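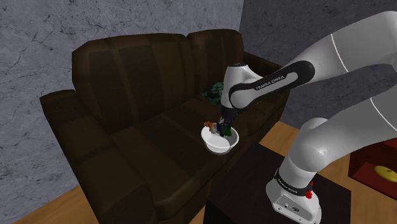 El taller compartido Brosside prueba un brazo robótico en un salón simulado

8 de agosto de 2018

Los socios del taller Brosside trabajan desde abril en un proyecto doméstico: un brazo que recoja objetos pequeños repartidos por el salón. Por ahora, casi todo ocurre en el ordenador. El modelo utilizado es un Franka Emika Panda, montado sobre una mesa oscura junto a un sofá de cuero, con la pinza metida en un bol blanco.

Florin Rusu y Cosmin Pop se ocupan del programa. Laurențiu Pop prepara los muebles virtuales y cambia el contenido del bol entre una tanda y otra. El grupo ha completado 625 intentos en simulación - los 70 últimos, con el bol sobre el asiento.

"El sofá nos da más trabajo que la mesa", explica Rusu. "Hay que bajar sin tocar el respaldo".

La parte física va más despacio. Lucian Ardeleanu construye en su garaje un brazo más pequeño, del que ya tiene terminadas dos articulaciones. Le faltan tres y el soporte - este último lo cortará en el taller.

El grupo se reúne por las tardes en la sala del fondo y admite a nuevos socios.

Noticias recientes
Charoen Ruangrit imparte un curso de soldadura en Pavside
Romeck amplía el horario de la sala de impresión
Nuevo torno en el taller Marinescu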